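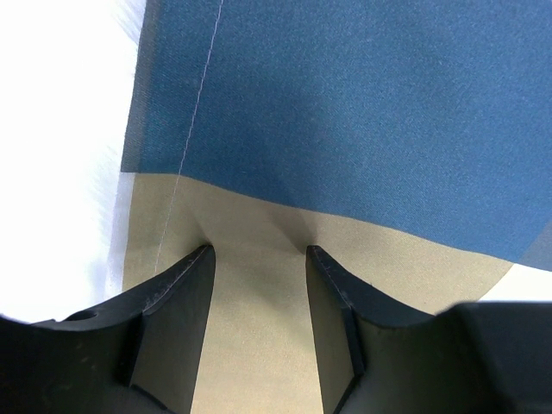
Home | News | Squads | Meets | Officials | Contact

Open Water Season Starts at Cleta Lake

9 Jun 2021

4 min read

Open water sessions are back from this Saturday, and the club has the use of the north end of Cleta Lake until the end of September. Booking opened on Monday evening and the first two sessions are already close to full. If yours shows as full, please join the waiting list in the booking app. Places come free most Fridays, when people find out they are working or the forecast changes.

Sessions run from 7:00 to 8:30 a.m. on Saturdays, with a second start at 9:00 if enough people sign up. Each is limited to 30 swimmers. Anil Pinto is lead coach for the lake again and will be on the bank from 6:30. Please check in with him before you get in and again when you get out. Last year two people drove home without checking out and the safety crew spent a good part of the morning looking for them.

Who can come

You need to be 14 or over on the day of the session. Swimmers under 18 must have a parent or guardian on site the whole time, and "on site" means at the lake, not in the diner across the road. You also need to be able to swim 400 yards in the pool without stopping. If you are in one of the competitive squads we will take that as read. Masters and fitness swimmers who joined this year should ask their lane coach to sign them off. It takes one length of paperwork and a few minutes at the end of a normal session.

Anyone who has not swum in open water before must book an induction first. We have 4 of these planned in June, all on weekday evenings, and each takes six people. The induction covers getting in, sighting, what to do if you get cold or panic, and how to signal to the kayaks. It counts as your swim for that day.

What to bring

A bright cap is required. Orange, yellow or pink are fine. White and blue are hard to pick out against the water and you will be asked to change. We have some spare caps at check-in for three dollars.

A tow float is required for everyone, including triathletes who do not race with one.

Wetsuits are required while the water is under 64 degrees and optional after that. The temperature will be posted in the app on Friday night. The reading on Sunday was 61, so plan on a wetsuit for the first couple of weeks. Meltetti will rent to members for the season at the club rate, and they ask that you call ahead to book a fitting. Sizes for tall women went quickly last year.

Bring warm clothes, a hat and a hot drink for afterward. The changing block is still closed. The restrooms by the parking lot are open.

The course

The buoys will be set in a triangle of 750 meters, swum counterclockwise. There is a shorter loop inside it for new swimmers and anyone coming back from injury. Please stay outside the buoys on the main course. The Batista channel on the east side is used by the rowing club and is off limits, even early in the morning when it looks quiet.

Kayak cover

We need more people in kayaks. Every session needs six on the water and so far we have enough for the first two weekends only. You do not have to be a swimmer, but you do need to be comfortable paddling in a light wind. Training is on Thursday evening at the boathouse, and paddlers get a free swim for each session they cover. Email the open water address if you can do even one date.

Raft fund

The Easter sponsored swim raised $2,501, and the money has gone toward the new safety raft and two radios. The raft will be delivered before the end of the month. Until then we are borrowing the one from Uketti, so please do not sit on it or tie anything to it. Thank you to all those who swam and all those who paid up.

Cancellations

Sessions will be called off for lightning, fog, high wind or a poor water quality result. The decision is made by 5:45 a.m. and goes out through the app, so please turn notifications on. If we cancel, your credit goes back to your account the same day. If you cancel after noon on Friday, it does not, unless someone on the waiting list takes your place.

Recent items

Summer pool timetable
Masters relay teams: names wanted
Lost property from the spring meet
Stroke judge course dates
Lane fees for the new season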